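Gray film on white tabletops that comes back after cleaning

Asked by tallow_bench in Home and Workshop > Surfaces

We have 13 white tables in two rooms, bought secondhand from an office in Imham. The seller had no paperwork, so I do not know what the surface is. The tops are wiped every evening with Prukeo all-purpose spray and a microfiber cloth. They look clean while damp. Once dry, a gray film shows under side light, and a fingertip dragged across it leaves a line.

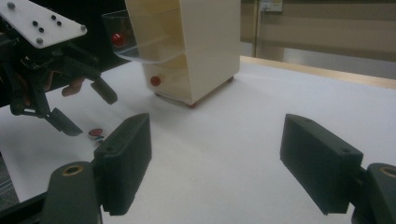 White tabletop, close view

Tried so far:

Double the amount of spray. Film is worse.
Plain water. Film is thinner but streaky.
A new pack of cloths, used straight from the bag. No change that I can see.

The film is not sticky and has no smell. Tap water here is hard. I would like a method that can be repeated by different people on different shifts without much training. I do not want to use anything abrasive until I know what the surface is.

6 replies hidden, 3 answers shown

kestrel_pdx

Vinegar. Works on everything.

Comment from tallow_bench: At what strength, and does it need to be rinsed?

Comment from kestrel_pdx: I just pour it on the cloth 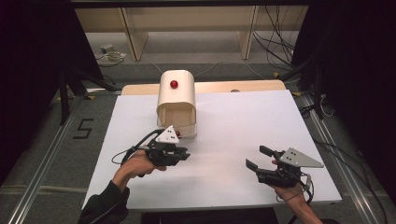 By harrow_lane - 10 June 2018

What you describe is consistent with surfactant residue, probably mixed with some hardness minerals. All-purpose sprays leave solids behind when the water evaporates. If the next cleaning only wets that layer and spreads it, the layer builds up. More product makes it thicker, and that matches your first result.

Strip the residue once, then change the daily routine.

To strip:

1. Pick one table and work on a patch near a corner.
2. Wipe with warm water and a clean cotton cloth. Fold the cloth to a fresh face after each pass.
3. Mix one part white vinegar with 20 parts water. Wipe the patch and leave it wet for 3 minutes.
4. Wipe again with clean water.
5. Dry with a second cloth. Do not let it air dry.
6. Check under side light the next morning before doing the rest.

If step 6 shows a dull patch, stop. The surface may have a coating that does not tolerate acid, and you will need a neutral cleaner instead. Do not use vinegar on natural stone or let it sit on bare metal trim.

For daily use, put a small amount of neutral detergent in a bucket of water, wipe, then dry. Spray the cloth and not the table if you stay with a spray. Change the bucket when the water turns cloudy.

Wash the cloths without fabric softener. Softener transfers to the table and leaves a film of its own - it also makes microfiber absorb less.

As for the surface, look at the underside and at any screw hole or damaged edge. A thin colored sheet over a brown or speckled core is usually some form of laminate or melamine. The same color all the way through suggests a solid plastic. Paint will often chip at the corners.

Comment from tallow_bench: Core is speckled where one corner is damaged. The test patch was clear this morning and the fingertip line is gone. Doing the other tables this week.

moss_and_mortar

Agree with the answer above on residue. Two additions.

Check the dilution if anyone refills the spray bottles from concentrate. We used a Fallahi concentrate at work and the bottles were being filled by eye. After we marked a fill line on each bottle the streaks went away without any stripping.

Also avoid melamine foam sponges for routine cleaning. They are a fine abrasive. They will take the film off, but on a glossy top the sheen goes with it, and it does not come back. Fine for a single pen mark on a matte surface if you go lightly.

Comment from harrow_lane: Good point about the bottles. Hard water also matters more with concentrate. Try one bottle made up with distilled water and compare two tables side by side for a week.

Comment from tallow_bench: Ours are ready-mixed, but a few have been topped up with tap water. Emptying them now.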